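Troltar Dry Herb Vaporiser: Review

Posted Sep 8, 2021

The Troltar is a portable vaporiser for dry flower, sold by Brorkus. I bought one in July at full price and have used it most evenings, with legally prescribed flower. Nothing below is medical advice.

Heating and controls

The oven is a ceramic cup heated mainly by conduction. Temperature is set in steps of 2 degrees with a pair of side buttons. From cold, it reaches 185 °C in 58 seconds, timed with a stopwatch over several evenings. The display reports the target as reached slightly before the vapour becomes dense, and waiting a little longer gives a better first draw.

There is no app. Settings are kept when the unit is switched off.
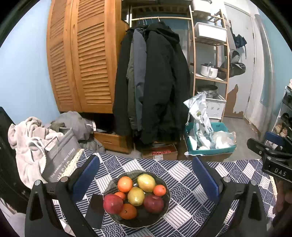 Vapour and draw

Draw resistance is moderate with a medium grind and increases sharply if the oven is overfilled. Flavour is clean at lower settings and turns toasted above 200 °C. The mouthpiece gets uncomfortably warm in the second half of a session. My older Varkimell, a bulkier unit with a longer air path, does not have this problem.

Extraction is even provided the load is stirred once. Without stirring, the material at the centre stays noticeably greener than the material against the wall.

Battery

A full charge gave me 10 sessions at 185 °C and fewer at higher settings. The cell is not removable. The unit can't be used while charging, a nuisance if you forget to plug it in.

Size and cleaning

It weighs 123 g on my kitchen scales and fits a jacket pocket. The screen behind the mouthpiece clogs and needs soaking in isopropyl alcohol every week or so. The supplied brush sheds bristles; I replaced it with one from Urquhart, whose screens also fit.

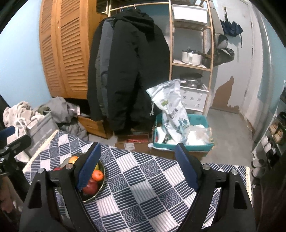 Patterned tablecloth in navy blue and white

Smell

Odour is weaker than smoke but still present in a small room, mostly when the oven is opened. The carry pouch does little to contain it.

Verdict

Good temperature control and acceptable battery life. The hot mouthpiece and sealed cell count against it at this price. Recommended for short sessions at low to medium settings. For long ones I still use the Varkimell.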